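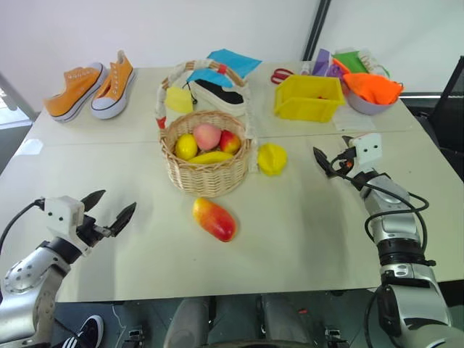 Johanna Tanner

3.2 Household storage of fruit

Respondents in Cledberg and Plumisholm were asked where fruit was kept between purchase and use. The postal survey returned 1,366 usable forms. Of these, 400 households also filled in a waste diary for 13 weeks, starting in January. Fruit moved to a refrigerator partway through the week was entered under the place where it had first been put.

Open storage on a table or counter was the most common answer in both towns. Containers were coded by wall type (solid, slatted or woven) and by the presence of a handle. The woven class covers reed, cane and willow, which respondents could not reliably tell apart. Trim and lining were recorded as free text and were not used in the model.

Bananas were the main source of disagreement between coders. Mikuš and Krajčí treated a banana laid with other fruit as mixed storage — the rule adopted here — whereas Schnyder's earlier scheme gave bananas a class of their own. Recoding the diaries under the older scheme moved 2 households between classes and left the ranking of container types unchanged.

Figure 4. Woven basket with arched handle and lace trim, coded W-H.
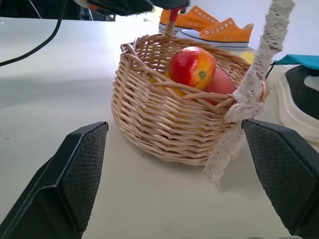
3.3 Diary completion

Diaries were collected at the end of each week by post. A missing week was left blank and was not filled from neighboring weeks. Households that missed more than two weeks in a row were kept in the storage counts but dropped from the waste estimates.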